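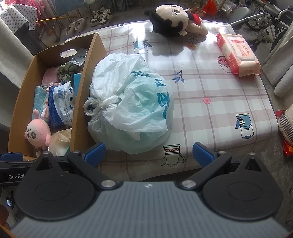 About Clokeck

Clokeck is a small evening school that teaches adults to write letters. Proper ones, with a beginning, a point and a signature. We opened in September with 9 chairs and a teapot, and were told by several well-meaning relatives that people had email now.

They do. They also have landlords, estranged sisters, insurance companies and grandchildren, and sooner or later one of these requires more than a thumbs-up. More than 200 people have taken the beginner course. Most arrive wanting to complain about something. Plenty stay on to thank someone, a harder letter and usually a shorter one.

Youssra Zerouali runs the beginner evenings and owns the red pencil. Younes Abdel Hamid teaches Complaints and Appeals, and once got a refund out of a parking garage after two years of correspondence. He keeps the check framed. It was for eleven dollars.

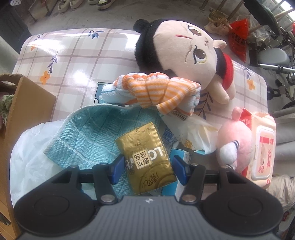 Drekau, from last winter's class, wrote to us afterward that the course had ruined birthday cards for him, as he now needs three drafts and a walk before he can sign one. We have added this to the brochure as a recommendation.

Classes run for six weeks, one evening a week. Bring a pen you like and the name of a person you owe a letter. We supply paper, envelopes and stamps – the stamps are counted, so please don't get ideas. Spelling is not graded. Sarcasm is allowed in drafts and removed before mailing.

To sign up, write to us. A phone call will also do, but Youssra will sigh.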